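PRESS RELEASE
For immediate use
8 March 2022

Stostthorpe students take tea-pouring robot to Sivent final

Students from the Stostthorpe College robotics club are through to the final of the Sivent Schools Challenge, with a robot arm they have been teaching to pour a cup of tea.

The team of 4, who enter under the name Sedeo, beat 30 other clubs in the regional heat. Final is in November. They will be set a kitchen task on the day and get one practice run, then it counts.

The club meets after lessons in the old textiles room. No budget to speak of when it started. The arm was bought second hand, the gripper fingers were printed at college and the software is the students' own work, bar the bits every team is given by the organisers.

Pouring was the team's choice. Entrants could pick from a list — stacking, sorting, folding, pouring — and most clubs went for stacking. Points are given for finding the kettle, lifting it by the handle, getting the spout over the cup and setting it all back down. Points come off for spills. All practice is done with cold water.

Club leader Jaruwan Rungrueang said: "They picked the hardest one on the list and I did try to talk them out of it. A kettle is heavy, the weight shifts as soon as you tip it and the cup is tiny. They have logged 234 attempts so far and they can tell you what went wrong in every single one. I'm very proud of them."

Team captain Arif Sutanto, who wrote most of the vision code, said dark objects had been the big headache. "The camera kept losing the black cup. It would find the kettle fine and then think the cup was a shadow. We spent weeks on that. Now it gets the cup nearly every time, its the tilt we're still working on."

At the heat the team scored 68 points, enough for second place. Judges also gave them a mention for their logbook, which sets out each change to the code and who made it.

Local catering supplier Saengthong has agreed to pay for travel and a night's stay for the team and two staff. The firm will also be lending kettles in different shapes so that the students can practise on ones the arm has not met before.

The club is open to all students at the college, no experience needed. New members wellcome at any point in the term — just turn up, or ask at main reception for a form.

Families and local press are invited to a practice session before the final. Date to be confirmed. Please let the college office know if you would like to come, as space in the room is limited.

ENDS

Notes to editors
Interviews with the team can be arranged through the college office. Please allow two days. Students are in lessons until mid afternoon.

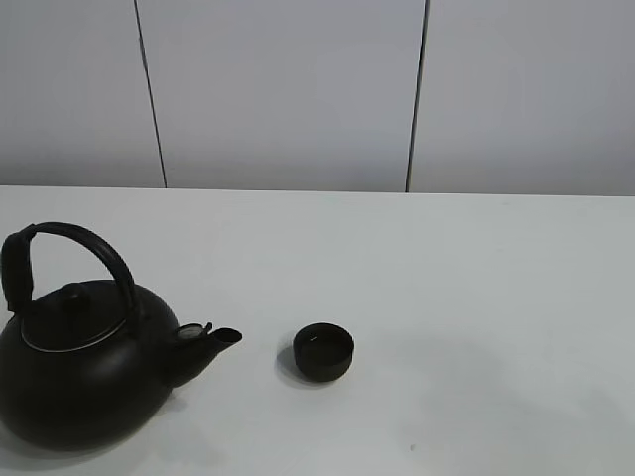

Kettle and cup on the table for the pouring task. Stostthorpe College robotics club.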